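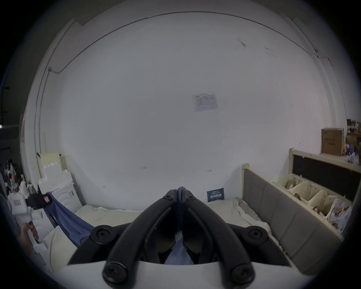
Which size of cloth should I order for general work around a bedroom?
The medium suits most jobs. It folds to the size of a hand, covers a bedside cabinet in a few passes and still fits in an apron pocket. Order the large one if you mostly do windows and mirrors.

Dravano Blue Cleaning Cloth
Sold by Gustcombe Housekeeping Supplies
Code: DR 657
Pack of 10

A plain blue fabric cloth for dusting, wiping down and drying. It can be used dry on shelves, headboards and lamps, or damp on hard surfaces. The edges are stitched on all four sides and there is no printing on the cloth itself.

Blue is the colour many of our customers keep for bedrooms and other general areas. The same cloth comes in green, yellow and red under separate codes, so a set can be split between rooms. Please don't mix colours in one wash until each has been through the machine on its own at least once.

Sizes
Small – for taps, switches and door handles
Medium – for furniture and general dusting
Large – for glass and for drying

Washing
Wash before first use. Machine wash warm with ordinary powder or liquid. Leave out fabric softener, as it makes the cloth slide over water without picking it up. Hang to dry, on a line or from a clip, or tumble on low. Do not iron.

Using it near bedding
Strip the bed or turn the covers back before you wipe the headboard. A new cloth can leave a little colour on white sheets if it is put down wet, so keep a tray or bucket lid to hand.

Goes well with
Adeleke trigger bottle, empty
Fuken mesh wash bag, holds one pack of medium cloths

Delivery and returns
Orders leave Gustcombe within 3 working days. Unopened packs can be sent back within 27 days – opened packs only if there is a fault. Green is out of stock until the end of October.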